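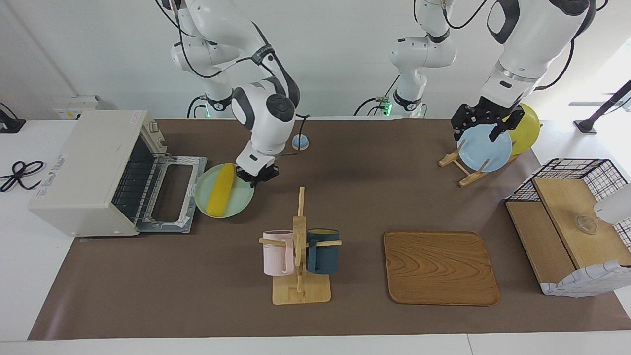 Corn on the mint-green plate, with the blue and yellow ones in the rack.

How to freeze sweet corn without regretting it in July

Every February my neighbour Lerato Fourie drives back from the farm gate at Grekstead with more corn than a household of two could decently eat. By Saturday it has become my corn. This is the method I've settled on after several summers of producing freezer-burnt yellow gravel.

You'll need a stockpot, the biggest bowl you own, a sharp knife, zip-lock bags and far more ice than seems reasonable. Buy the ice at the servo. Your freezer trays are not up to it.

Start the same day the corn was picked if you can. The sugar starts turning to starch straight away, and it doesn't care that you've got footy training to get to.

1. Husk the cobs and pull off the silk. A damp tea towel gets most of it. You'll find the rest in your teeth at Christmas.

2. Bring the pot to a rolling boil, no salt. Blanch six cobs at a time for four minutes, counting from when the water comes back to the boil.

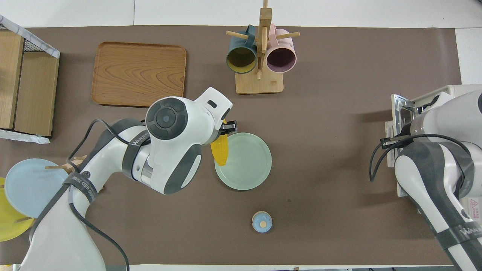 3. Straight into iced water, for at least as long as they were in the pot. Top up the ice between batches. Dumisani Tshabalala, my brother-in-law, skips this and calls the result "rustic".

4. Dry them well, stand each cob on its fat end and slice downwards, taking about two-thirds of the depth of the kernel. Go deeper and you're eating husky bits of cob.

5. Spread the kernels on a lined tray, freeze for two hours, then bag them flat with the air squashed out.

Label the bags. I once did 36 cobs in an afternoon, labelled none of them, and thawed what I took for corn on a night I'd promised chowder. We had mango.

They keep eight months or so. Cook from frozen, and save the stripped cobs for stock.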